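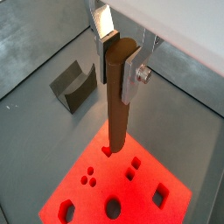 A long brown cylinder above a red-orange foam board.

What Is a Cylinder?

Grab a soup can and look at it closely. It has a flat circle on top, another flat circle on the bottom, and one smooth curved side that goes all the way around. You're holding a cylinder!

Cylinders can be short and wide, like a coin, or long and skinny, like a drinking straw. They're all in the same shape family — the two circles just have to match.

Roll It!
Lay your can on its side and give it a push. It rolls in a straight line! Now try a paper party hat. A cone has one pointy end, so it rolls in a curve instead. Isn't that neat?
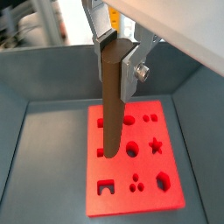

Unwrap It!
Peel the label off an empty can (ask a grown-up first) and spread it out flat. Surprise — it's a rectangle! The long side of the label is how far it is around the can, plus a little extra where the ends were glued.

Cylinder Hunt
The Fonier Children's Museum asked kids to send in cylinders they found at home, and 370 different ones came in! Candles, crayons, batteries, even a drum. How many can you find before dinner?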